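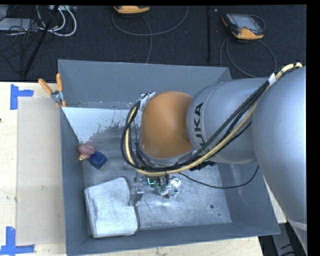

Before you start a bin-picking run

1. Set jog speed to 20 percent. The arm has no feelings about going slow.
2. Tug the cable bundle by hand and retape anything that droops. Tape is a loan, so tell Ebuka Ogbonna and he'll order proper clips.
3. Check the clamp on the bin rim.
4. Keep teach pendants off the floor. Everyone agrees with this rule.
5. Stay 1000 mm back once it's in auto.

Log the run under Saltar, even on a Saturday.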